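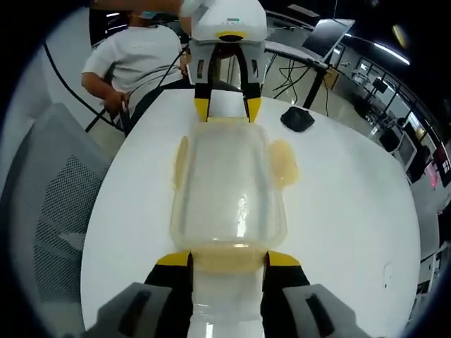 Larberg clear storage container with side tabs

A see-through plastic container for shelves, drawers and cupboards. The plastic is clear with a slight yellowish tint, the corners are rounded, and there is a beige tab on each side to pull it out by. You can see what you have left without taking the lid off every box in the cupboard.

The Larberg is the plain one in our storage range. It has no compartments and no printed pattern. People buy it for rice and pasta, for phone chargers, for children's pens, and for the odds and ends that otherwise live in a carrier bag under the sink. The longer shape suits deep shelves, where a square box leaves a lot of wasted space behind it.

Size and weight

Length 32 cm. Holds 3000 ml filled to the brim, or a bit less if you want to carry it without spilling. The empty container weighs 300 g. Please measure the inside of your cupboard before ordering, and allow a little extra width for the tabs, which stick out past the walls.

Lid

The lid is sold separately and comes in clear or beige. It pushes on and is fine for dry goods. It is not watertight, so don't use it for soup or for anything that will travel on its side. Lids from the older Flirside range do not fit.

Care

Wash by hand in warm water with a soft cloth. Scouring pads will scratch the plastic and the marks don't come out. Top rack of the dishwasher is all right on a cool programme – the hot ones can cloud the walls over time. Not for the oven, the microwave or the freezer.

Ordering

Sold singly or in packs of 2. Orders placed before noon leave the Maihi warehouse the same day. Unused containers can be sent back within the month for a refund, but we don't cover the return postage.

Comments

Tayla Tuhiwai
Bought four for the pantry. They slide in and out well and I can see when the lentils are getting low. Would like a shorter one for the top shelf.

Darren Hollis
Good box, but the lid should be included at this price. I only noticed it was extra when the parcel came.

Estíbaliz Cordero
Does anyone know if they stack without the lids?

Hemi Merrick
They nest when empty. With things in them you need the lids on, and I wouldn't go higher than three.

Warrick Stubbs
Mine went cloudy after a hot wash. My own fault, still using it for screws in the garage.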